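Gray Baskets and a Brown Bottle
04/01/2019

In my last post I promised to write about balcony tomatoes, but the seeds are not arrived yet, so tomatoes must wait. Today I want to write about trash. I know it is not a beautiful subject. But I have thought about it very much during March, and my husband says that if I put it in the blog, maybe I will stop talking about it at dinner.

When we moved to Clildale we had one trash can under the sink. Everything went inside: tea leaves, bottles, yogurt cups, the paper from the bread. In my childhood it was different. My grandmother kept every glass bottle, washed it, and returned it to the shop, and the shopkeeper wrote the money in a notebook. Plastic bottles we almost did not have. Then I grew up and became lazy, like everybody, and threw all together.

The change started with a letter from our building. It said that the recycling bins behind the garage had been rejected because of wrong items, and the building must pay 268 dollars. The letter had a very polite tone, but it was printed in red. I felt guilty even if I did not know whether the wrong items were mine. Probably some of them were. I remember one jar of pickles which was not empty.

So when Serpil Kırmızıgül wrote to me that there is an afternoon of sorting practice and asked if I want to come with her, I said yes. We are friends from the language course. We took the 70 bus and I brought cookies, which we ate outside, before.

The idea is very simple. There is a long table, on the table there are used things, and you take each one and decide where it belongs.
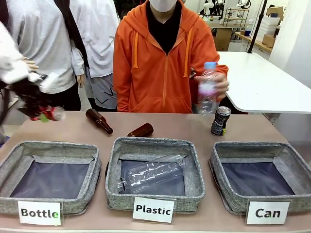 I thought I would be good at this. I am an adult, I can read, I know what is glass. But when you stand at the table and must decide quickly, it is different. You pick up a water bottle and you think: plastic, easy. Then you begin to ask yourself. The cap is also plastic, but is it the same plastic? And the label around the middle, should it be removed? At home I would think for one second and throw it. With other people near you, you want to do it correctly, and your hand stays in the air.

The crumpled packaging is the worst. I mean the thin kind from chips or cookies, it makes a lot of noise and it has silver on the inner side. For years I have put this with plastic and was proud of myself. In our town it is not accepted with bottles, it goes to the normal trash. I asked two times to be sure. If you live in another place, please check your own list, because the rules are not the same and I do not want that you get a red letter because of me.

Oğuzhan Duman, whom I know from my husband's work, was arguing with me about glass. He says that glass is glass and the color is not important. Where he lived before, in Bakilana, there were separate containers for brown, green and clear, and he says he carried his bottles from one to the other every weekend and in the end saw a truck which took all of them together. I cannot confirm the story about the truck. In Clildale all colors go together, so for us the discussion was not necessary, but we had it anyway and it was long.

What I liked most was the baskets. I had expected the big hard bins, blue and green, the ones you see in an office corridor. These were fabric baskets, gray, with dark blue inside, quite pretty, something you would buy for a bathroom shelf or for toys. Each time I looked at them I thought that I could have this in my kitchen and not be ashamed when guests come. This is maybe a silly reason to recycle. But I believe many people have an ugly bin in a closet, and since it is in the closet, they forget it.

And the labels! Only a white card on the front, with one short word in thick black letters. I had made labels at home before, with my nice handwriting, and I wrote on them too much. My card for plastic said "plastic bottles, yogurt cups (washed), shampoo, NO bags." My husband never read it until the end. I think he never read past the second word. One word you can read while you are walking with your hands full.

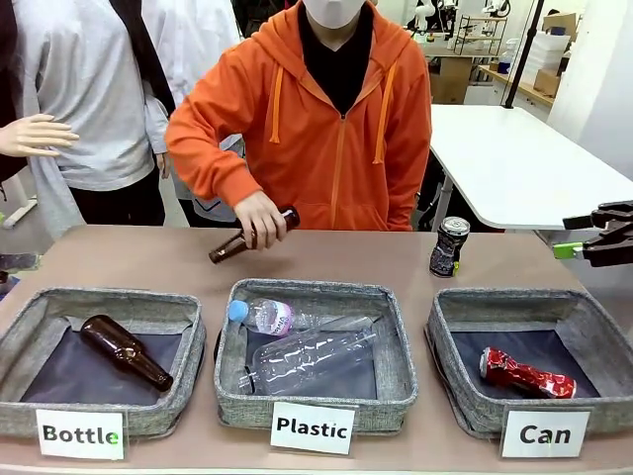
Brown glass in the "Bottle" basket, clear plastic in the one beside it.

I have one small complaint and I say it with love. The word "Bottle" is not clear for me. A plastic bottle is also a bottle. If I had come alone, without any explanation, I would have put my water bottle there with a very calm heart. Serpil says that I think too much like a student of grammar. Maybe. But I asked my neighbor the same evening, and she also said she would put the plastic bottle under "Bottle." So on my own card I have written "Glass."

The next morning I measured the space next to our refrigerator. It is narrow. In the store at Tostari they have fabric baskets of a similar type, with two handles, and I bought three in gray. They stand on a low bench which was before for shoes. The shoes are now under the bench, and it works, but when somebody is in a hurry the shoes come out in the kitchen.

Here is how I do it now, after some mistakes.

The glass basket is closest to the wall. Glass is heavy, and a soft basket with many bottles loses its form, so I empty it often. I rinse every bottle and let it dry upside down on the dish rack. The first week I did not do this, and a little beer came out and made a stain on the lining. It did not go away in the washing machine. I turned the basket so that the stain is at the back.

The plastic basket is in the middle, and it fills much faster than the others. I was surprised how much we drink from bottles when we have good water from the faucet. I do not press the bottles flat, our building asks us to leave them whole with the cap on. They take a lot of room like this, especially the large ones, which I must put diagonally or they stand out over the edge and fall when the cat passes.

In the last one I keep paper and thin cardboard. It is the easiest. The only question was the pizza box, and I solved it with scissors: the clean top goes in the basket, the oily bottom goes in the trash.

For the packaging with silver inside I have nothing. It goes to the trash can under the sink, and each time I am a little sad. Serpil told me there is a group in Vutow that sews bags from it. I looked at their page and they ask for a minimum of 800 pieces, clean and flat. I like chips, but for this number I would need help from the whole building.

My husband has learned the system faster than I expected. Last night he stood in the kitchen with a jar in one hand and its metal lid in the other, and he called me to ask. I did not know the answer. We have put the lid on the windowsill and it is still there. If somebody who reads this lives in Clildale and knows where the lids go, please write to me in the comments.

The tomato seeds should arrive soon, and I have kept some yogurt cups for them.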